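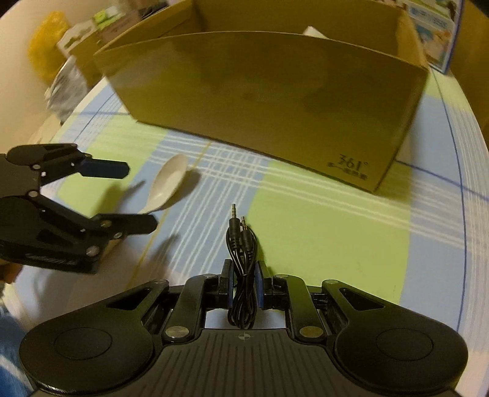

Drisesley Community > Workshop Builds > Grippers and end effectors

Bundled cable rotates in parallel pinch fingers, pads already fitted

Sakda Suwannarat

I am building a pair of hand-held grippers at home, to a common design, one for each hand. Each has two fingers on a bar linkage, driven from a trigger in the handle, with no motor and no gearing. The same finger assembly will later go on a small arm with an Omance actuator, so I want the mechanical faults out of it while it is still operated by hand.

The test object is a 3.5 mm audio cable folded into long loops and gathered at the middle. Folded, it is 169 mm long including the plugs and weighs 81 g. The task is to pick it up, hold it upright with the plugs at the top, carry it over the side of a cardboard box and release it. I also use a white spoon and a few small cartons, and those give no trouble.

Symptoms with the cable:

With the trigger fully closed the bundle does not drop. It turns slowly about the axis between the two pads until the plug end has swung over and points down. Time taken varies from one second to long enough that I stop waiting.

The direction of rotation is always the same on one gripper. On the other gripper it goes either way.

Squeezing harder delays it. Past a certain point squeezing harder makes it worse, and the strands roll over each other and come out of the pinch one by one.

Each finger has one blue pad on its inner face, stuck on with double-sided tape. I have tried roughening the pads with abrasive paper and wiping them with alcohol. Wiping helps for a short while. I have also tried a thicker pad, which reduced the opening so much that the larger cartons no longer fitted.

There is a click counter on the trigger and the older gripper has done 1,819 closures. I can feel some play in its fingers if I hold the body and wiggle a fingertip. The newer one has less play but I would not call it none.

Is this a friction problem, a force problem or a play problem? I would like to avoid redrawing the side arms, which take most of a night to make and are otherwise satisfactory.

Kumaresan Venkataraman

Mostly a torque problem, with play making it worse. Taking it in order.

1. What holds the bundle against rotation

Two flat pads on an object resist sliding in proportion to grip force and friction coefficient. They resist twisting in proportion to those two and also to the effective radius of the contact patch. A bundle of round strands touches a flat pad along a few narrow lines. If the bundle crosses the pad upright, those lines run the height of the pad, and the effective radius is set by pad height. If the pad touches only near its top or bottom edge, the radius collapses and you have something close to a pivot.

The load is the weight of the bundle multiplied by the horizontal distance from the pinch axis to the centre of mass. Held exactly upright that distance is small, but plugs and strain reliefs are denser than the loops, so the centre of mass sits higher than the middle of the folded length. If you pinch at the middle, the mass centre is above your pinch. That is unstable. Any lean increases the load, which increases the lean. The slow start and the variable time you report are what I would expect from it.

Balance the bundle across a pencil and mark the point with tape. Grip just on the plug side of the tape. The centre of mass is then below the pinch and the bundle hangs. It may still swing, but it will not turn over.

2. Why one gripper always turns it the same way

The pads are probably not facing each other squarely. Finger tilt comes from play at the pins divided by the spacing between the pins that set the finger angle. Suppose the two pins are nine millimetres apart and each has a tenth of a millimetre of play. In the worst case the finger can tilt by two tenths in nine, a little over one degree. At the tip of a long finger that is enough to move the contact from the whole pad to one edge of it.

That covers tilt in the plane of the linkage. Tilt out of the plane depends on how long the bore is compared with the pin diameter. A thin bar on a fat pin can rock sideways. In your case the out-of-plane tilt matters more, since it makes the bundle touch one vertical edge of the pad first.

I notice the two large pins at the lower ends of the linkage bars do not look the same. The left looks silvery and the right more brassy. If those came from different packets, put a micrometer on both. Two nominally identical pins can differ by enough to give one side a running fit and the other a rattle, and a consistent turning direction would follow from that.

To test for squareness, cut a strip of carbon paper and a strip of white paper, put both between the pads with nothing else, close the trigger to your normal force and open it. Look at the mark. A full rectangle means the pads are square. A dark band along one side tells you which way the tilt goes. Do it three times with the gripper held in different attitudes. If the band moves between attitudes the cause is play. If it stays put, something is made out of square, or a pad is stuck down unevenly.

3. Why squeezing harder stops helping

The strands form a stack. At low force the stack is held by the shape of the bundle and friction between strands. At high force it tries to become one layer, and the outer strands have to go sideways to do it. A flat pad offers nothing to stop them. Softer pads spread the force and delay this. A tie round the bundle at the pinch point would stop it completely, but I assume that is against the rules of your task.

4. What to change

Leave the side arms alone. In order of effort:

Grip on the plug side of the balance point.

Measure all pins and replace the odd ones. Ream the bores to suit the pins you have instead of looking for pins to suit the bores. Replace linkage bars first where the bores are worn. They are small parts and quick to make.

Add a thin washer each side of the bar if there is axial gap. Fill the gap but do not preload it, or the trigger will not return.

Cut a shallow vertical groove in each pad, wide enough for two or three strands. Keep the lands either side flat so the spoon and cartons still have something to bear on.

I would not fit thicker pads. If you want more compliance at the same thickness, use a softer grade. The Cilo sheet is sold in three hardnesses and the softest has been adequate for cable in my own gripper. It tears at the corners, so round them with a punch before fitting.

Daranee Srithong

Try putting grip tape on it, the kind for tool handles. Worked on mine. It does leave black marks on light coloured things.

Annelies Sutter

I agree with Kumaresan on the balance point and on the pins. I disagree about the groove, and there is one thing he has left out.

The groove works for one orientation only. As soon as you pick the same cable up off the table lying across the fingers, the strands bridge the groove and bear on its two edges. Contact area goes down. I ran grooved pads for most of July on a similar linkage and went back to flat ones with a fine cross-hatch, cut with a scalpel to about a third of the thickness. The hatch lets the surface move locally so that each strand beds in. Cut it at 45 degrees to the finger so that no cut lines up with a cable held upright or held flat.

The thing left out is the tape. Foam-cored double-sided tape under a pad is a shear spring. Under a steady twisting load it creeps, and slow rotation over several seconds is as consistent with creep in the tape as with slip at the surface. Draw a fine line in marker across the edge of the pad and on to the finger. Hold the cable until it turns, release, and look at the line straight away. If the line is broken, the pad has moved. If it is continuous, look at the surface as described above. Thin film tape or contact adhesive is the replacement. Degrease the finger face first and leave it clamped overnight.

On pins, check that they are retained at both ends. A pin that walks out by a millimetre leaves the bar supported on one side only, and you get precisely the out-of-plane rocking under discussion. The small pins at the upper ends of the bars and at the tops of the outer arms are the ones I would look at first, as they are easy to ignore beside the large ones.

For the later motor version, put a spring in series between the actuator and the linkage. A hand adjusts force without your noticing. An actuator driven to a position will not, and with a soft bundle you will be at either too little force or the strand-rolling condition.

Sakda Suwannarat

Results so far. The marker line was broken on the older gripper and continuous on the newer one, so the two had different faults. Film tape from the Kaewkla shop is now under all four pads.

Carbon paper on the newer gripper gave a band that moved with attitude. The large pins differ by six hundredths. I have ordered a matched set and will ream when they arrive.

Gripping on the plug side of the balance point stopped the turning over on both, before any of the other changes. It still swings. I have not cut the pads in either pattern yet and will do one gripper each way.

Kumaresan Venkataraman

Six hundredths is plenty. Ream in one pass with both bars clamped together, otherwise the centres will not match and the finger will bind at one end of its travel.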